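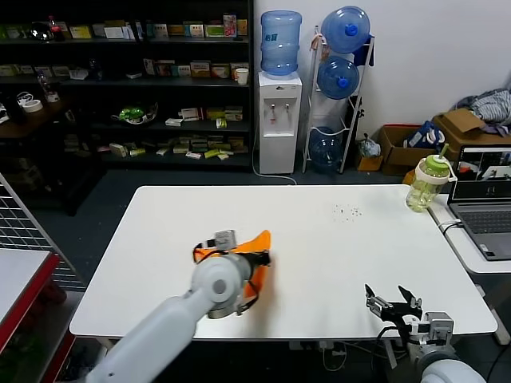 The T-shirt is the most ordinary garment in most homes and the one most often folded badly. It has no stiff collar to guide the hands and no front placket to mark the center. Cotton jersey stretches when it is pulled and creases when it is left in a heap. Households that iron their dress shirts with care will still push a drawer shut on a tangle of T-shirts and think nothing more of it.

Nermin Güneş has spent much of her working life on this problem. She trained in the finishing room at Canpolat, a knitwear workshop where 3,000 shirts could pass across the tables in a busy week, and she now teaches garment care to hotel staff, shop employees and members of the public at Wornow. Her introductory course has eight sessions. The first is given over entirely to the short-sleeved T-shirt, and no one is permitted to fold anything until the second half of it.

"People want to begin with the fold," Ms. Güneş said. "The fold is the easy part. If the shirt is not flat, you are only folding the wrinkles into it."

Her students begin with the surface. A bed is too soft, and a sofa arm is too narrow. She recommends a plain table with enough room for the whole shirt, sleeves included, and she asks that it be wiped first. Crumbs travel readily from a tabletop to a shirt, and dark specks are easily missed once a garment has been laid over them. Light-colored tables are preferred in the classroom for this reason.

The shirt is then laid out with its hem to one side and its collar to the other, so that the person folding can reach both ends without leaning. 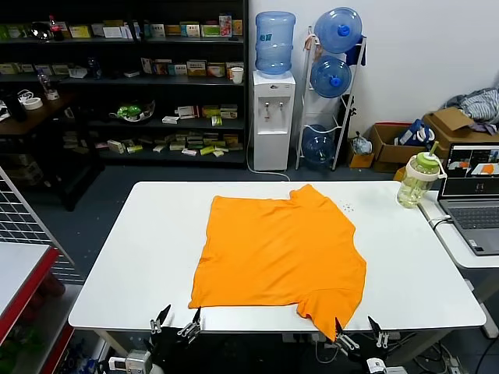
The sleeves receive attention next. A sleeve that is bunched at the shoulder will form a hard ridge inside the finished fold, and the ridge will show when the shirt is worn. Ms. Güneş teaches her students to take the sleeve by its outer edge and draw it away from the body of the shirt with a light, steady pull. Wrinkles across the chest are smoothed from the center outward with the flat of the hand. Pulling at the hem is discouraged, as jersey that has been stretched lengthwise tends to spring back unevenly.

Only then does the folding begin. One side is brought in toward the middle, and the sleeve is turned back on itself so that it lies along the body. The second side follows. The hem is carried up toward the collar, once for a shelf and twice for a drawer. The neckline should finish on the outside, centered and free of creases.

There are other schools of thought. The retailer Fasero, which operates a training room for its shop employees, teaches a method that uses a stiff board placed below the collar. The board gives every shirt the same width, and a display wall of 296 shirts folded in this way is an impressive sight. Ms. Güneş does not object to the board in a shop. In the home, she considers it one more item to store.

Storage is the subject of the final session. Shirts may be stacked flat or stood on edge, and the course takes no position between the two. It does advise against filling a drawer completely. A stack that has to be pressed down will crease at every layer, and the shirt at the bottom is seldom worn.

Enrollment at Wornow has grown steadily, and the printed guide that accompanies the course has now reached 4,000 copies. A second guide, covering knit dresses and hooded sweatshirts, is in preparation and is expected in March. The hood, Ms. Güneş said, will need a chapter of its own.

Related articles
Caring for Cotton Jersey at Home
The Linen Closet, Shelf by Shelf
Inside the Flotano Laundry
When to Iron and When to Steam
A Short History of the Shirt Board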